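Print this page
E-mail this page

The patient work of a straight stack

Feven Mersha puts pages in order for a living. Her small business, Fivar, takes in paper from offices, schools and families in Flarnerby and gives it back sorted, squared and ready to be bound or put in boxes. I visited her in January, in the room where she works, and we talked for most of a morning. She had prepared tea and did not let me bring my cup near the table.

"The tea has its own shelf," she said. "You can stand there and drink. When you come back, show me your hands."

I showed her my hands. She looked at both sides.

I had expected long benches and some kind of metal tray with many levels. Mersha likes instead a round table of white marble, which she bought from a café that was closing. Her colleagues in the trade find this choice strange, she told me, and she has stopped defending it to them. To me she was willing to defend it a little.

"At a long bench you are always walking," she said. "With a round table I turn my shoulders and everything is near. And marble is smooth. Paper wants to slide, and on wood it catches, especially old wood. On this one I can push a sheet with one finger and it goes where I sent it."

The problem, she admits, is that a round table has no straight edge. A person who squares paper at a bench can push it against the side. Mersha must do everything between her two palms, and she thinks that this has made her better. She begins by spreading the sheets in an overlapping row, so that each page shows a strip of itself, and from the row she takes small bundles and builds the main stack in the middle.

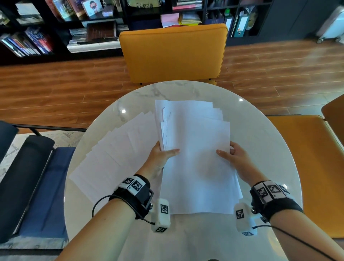
How many sheets does she pick up at one time?

"As many as I can hold without squeezing," Mersha said. "If I have to squeeze, I took too much, and the bottom ones will bend. For a new person I say to take a thin bundle, and then make it thinner."

She learned this from the owner of a print shop called Workneh, where she had her first job after school. She was hired to answer the telephone. When the shop was behind with an order, everybody was called to the back room to collate, including her, and she found that she liked it more than the telephone. She stayed at Workneh for nine years, and for the last six of them she did not answer one call.

The first big order which she remembers was a manual for a water company. It had 2,847 pages, delivered in boxes that somebody had dropped on the stairs. The page numbers were printed very small and in gray. "I dreamed about gray numbers," she said. "I would wake up and think that I had missed one, and then I would go in early to look." Had she missed one? She laughed and said that she had missed two, and that both of them were under the radiator.

I asked her to explain what happens between the loose row and the finished stack, because to my eye it was only tapping. She did not like the word tapping.

"Tapping is the end," she said. "First you must give air." To give air means to bend the bundle slightly and let the sheets run away from the thumb, so that they separate. Paper which has been in a closed package or a damp cupboard holds together, and two sheets can travel as one through the whole job. After the air comes the long side, held upright and dropped lightly on the table, and then the short side. After that she lays the stack down and presses with a flat hand — never with the fingertips, which leave small dents that can be seen when the light comes from the side.

She has opinions about light also. Her ceiling lamps shine back from the marble in small bright points, and some visitors have suggested to her a tablecloth. She tried a cloth for one afternoon. The sheets stuck in the folds, and she was in a bad mood until dinner.

There is a season for her work. In the first weeks of the year offices clean their cupboards, and in early summer come the theses and the school reports. In autumn it is mostly families. A mother or an uncle has died and left letters, bills and recipes all together in one suitcase, and the children cannot agree what is important. Mersha does not read more than she needs for the order. "I read the date and the first line," she said. "Sometimes the first line is already too much, and then I cover it with a blank sheet and work from the date only."

A large part of the paper in the room is blank, in fact. She uses it for separating one section from another, and she also uses it for practice. Anybody who wants to work with her must first spend a week with blank sheets. I thought that this would be easier than printed pages, as there is no order to keep. She shook her head.

"With printed paper you look at the words, and you forgive the edges. With blank paper there is only edge. If one sheet is out by the width of a fingernail, you have nothing else to look at."

She invited me to try, and I can report that I was bad. My stack was good on the right side and terrible on the left. When I corrected the left, the top went out. Mersha watched this with her arms folded and gave me only one piece of advice, which was to put my hands lower. I did it, and the top improved somewhat. She then took the same paper away from me and had it straight in a very short time, while speaking about something else.

The something else was her next plan. She would like to rent the rooms under her own, which the family calls Below, as if it were a village. ("Is the ladder Below?" "No, I brought it up.") The floor there is concrete and stays cool in the summer, which is good for storing paper, but a previous tenant had a leak and she does not trust the pipes. She has asked the landlord for a letter about the pipes. The letter has not come.

If she gets the rooms, she wants to put there the finished boxes and keep the upper room for the table only. It has to be a quiet room, in her opinion. She does not play music when she works, because her hands begin to follow the rhythm and go too fast. She prefers to hear the paper. A bundle with a folded corner inside makes a different sound when it drops, she says, and she made me listen to two bundles, one clean and one with a fold. I heard no difference the first time. The third time I perhaps heard it.

Toward the end I asked what is the most common mistake that people make at home. She answered before I had finished.

"They stop when it is nearly straight. The stack looks good from above, so they put it down and go to eat. But they have to hold it and look along the side also, because there are always a few which stay out, like hair in the morning. You take the stack up again, one hand on each side, and you bring these few home. It takes one minute more."

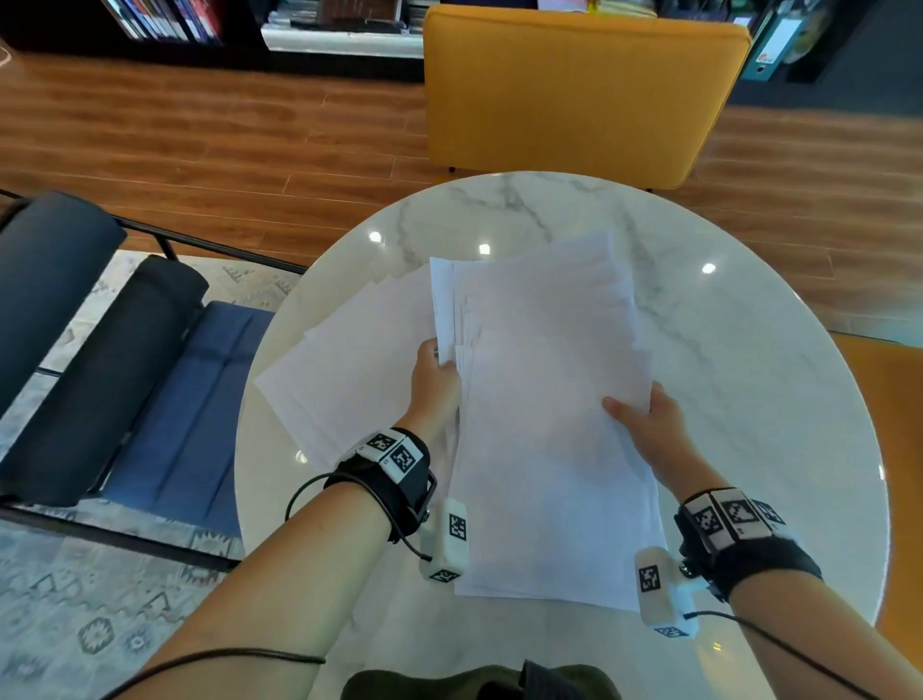

Advice for your own papers

Before I left, Mersha agreed to give some suggestions for readers who have a drawer or a suitcase waiting for them. I write them here in her order.

Wash your hands and dry them for longer than you think necessary. Hand cream should wait until the evening.

Clear the whole table before the first sheet comes out. She has seen people begin in one corner, next to the fruit bowl, and lose the electricity bill in the fruit.

Take out every staple and paper clip at the start, and put them in a cup with a lid. A rusty clip can be opened slowly with a thin piece of card pushed under it. Do not pull.

Make the row before you make the stack. If the row does not fit on your table, your section is too big, and you should divide it with a blank sheet and do the second half after lunch.

Do not lick your finger. She repeated this one at the door, while I was already putting on my coat, and she added that rubber finger caps are sold at any office shop and cost very little. She herself has a drawer full of them in three sizes and uses only the smallest.

Print this page
E-mail this page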